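Skallus

A word list and text collection about doors, hinges, latches and locks

Hi, and welcome! Skallus is a small, open collection of the words people use for the parts of a door. It started when Hatsue Ikeda tried to order a replacement strike plate over the phone and found that she, the shop and the catalog all had different names for it. We've been gathering words ever since, and we still get excited when a new one comes in.

What's in it

terms.csv: one row per word, with the part it names, the region where we heard it, and a short note
sayings.txt: phrases and proverbs, one per line (this file is a joy to read)
letters/: 14 letters from carpenters and locksmiths, typed up with their spelling left alone
merge/: the 2 scripts we use to fold new words into the main list

Columns in terms.csv

term, part, region, source, note. The source column holds a short code, and the codes are explained in sources.txt. An empty region means the writer didn't tell us. Please don't fill those in by guessing!

Versions

Each version is named after a door in a story Bethel Assefa is writing. Vistutis was the first, then Plistton, and the current one is Endale. Endale adds five words for the gap under a door and fixes the mess we made of "jamb" and "casing" in Plistton. If you built anything on the old file, please check those rows again.

Known problems

"Latch" and "catch" still overlap in four of the letters, and we kept both readings. Words for sliding doors are thin. Garage doors are missing completely, and we'd love help there.

Adding a word

Open an issue with the word, where you heard it, and what it was pointing at. A sentence with the word in it is even better. Old words, family words and words you're a little unsure of are all welcome. Bethel reads every one and usually answers in the evening.

License

Free to use, share and change. Please name Skallus when you do. 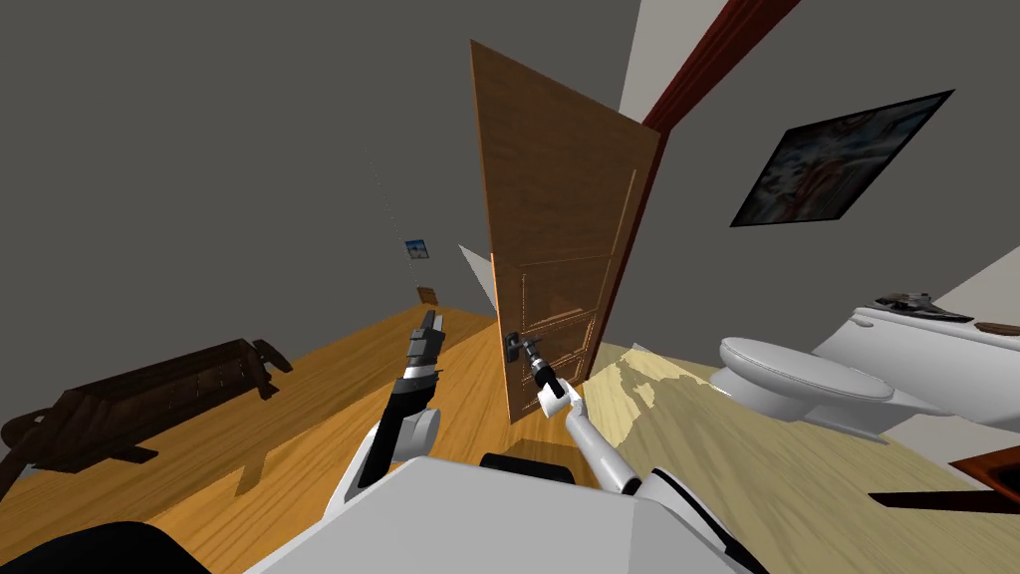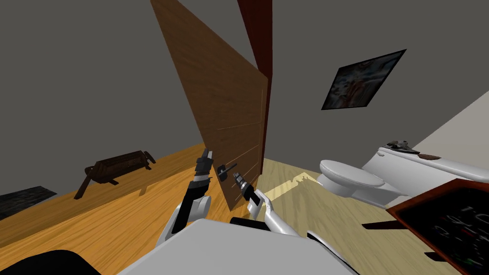 Both renders: a wooden door standing open, with a lever handle (terms.csv, part = "lever").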